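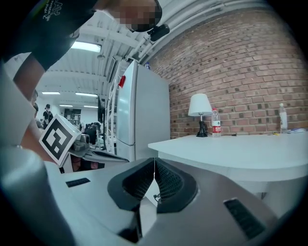

What does the Wasta kit include at the quoted price?

Two hand-held grippers, the marker cubes, one set of spare finger pads, the recording software and 11 months of support. The host computer and the table are left to the buyer.

**Visit date:** 2021-03-17
**Site:** Praslow demonstration room, Frade
**Visitors, for Kurkar:** Bezawit Fikre, Apolinar Figueroa
**Hosts:** Mekdes Ambaye (product), Chie Kobori (software)

## Purpose

We went to see whether Wasta could replace our present method of recording two-handed pick and place work, where an operator drives the arm directly. That method is slow, and it ties up an arm we need for testing. Wasta records the motion from grippers held in the hands, so the arm is only needed at playback. Praslow sells the kit outright and also rents it by the month. We asked for prices on both.

## Setup

Praslow works in one long room with a brick wall and open ceiling services. Tables stand at several points, and the demonstration moved between them. Ambaye said this was deliberate: the system is meant to be carried to where the task is.

Startup has three parts. The grippers are paired with the host, each marker is shown to the tracking view, and the fingers are opened and closed fully to set the range. Kobori did this in 4 minutes, talking as she went. Figueroa then repeated it from the printed sheet and needed 11. Most of the difference was the pairing step — the sheet gives the menu names from an older release. Kobori noted the error and will send a corrected copy.

## Handling

The weight is quoted at 261 grams per gripper without the cable. Figueroa found the balance good with the wrist straight and less good with the palm turned up, where the body of the tool tends to roll outward. Fikre has smaller hands and had trouble reaching full closure without shifting her grip. There is one handle size. A smaller one is planned, but no date was offered.

The two finger pads meet along a vertical line and have a textured gripping face. Small parts can be held between the tips. Thin flat parts are harder. A plastic card lying flat had to be dragged to the table edge before it could be picked up, and we would expect the same with our gasket stock. Pads are replaced as a pair and the change takes a hex key.

## Tracking

The markers are printed cubes fixed to the side of the gripper or at the wrist, with black patterns on white faces. Tracking holds as long as one face is in view. When one hand passed over the other, the software flagged the gap and marked that part of the recording in orange. It does not discard the take. The operator can keep it, trim it or record again.

We asked about glare. Praslow's answer was that matte print on the cubes deals with overhead lighting, and that low sun through a window remains a problem. Our north bay should be fine. The packing area would need blinds. 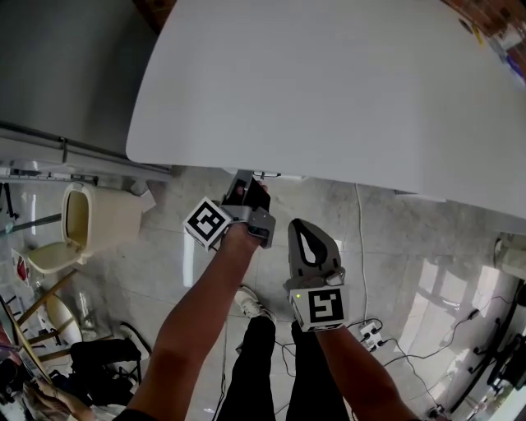

## Software and export

Takes are saved with a time stamp and a free text label. Export is to an open format, and Kobori showed the file layout without being pressed. The sample set we were given holds 125 takes, of which almost 11 percent carry an orange flag. It will go to Asuka Kudo for a trial import.

Two points to note:

- Labels cannot be edited in bulk. Each take has to be opened.
- The license is tied to the host computer. Moving it requires a request to Praslow, normally answered within one working day.

## Not seen

We did not see playback on an arm. It was on the agenda but dropped for time. Ambaye offered a remote session in April using our own part drawings, and we accepted. We also have no figures for battery life, as both units we tried ran on cable power.

## Recommendation

Rent one kit for a single month, after the remote session. Purchase should wait for the smaller handle, or at least for a firm date. Before the rental starts:

1. Kudo to confirm the sample set imports into our tools.
2. Figueroa to measure light levels in the packing area.
3. Fikre to ask Praslow for the price of extra pads and cubes, both missing from the written quote.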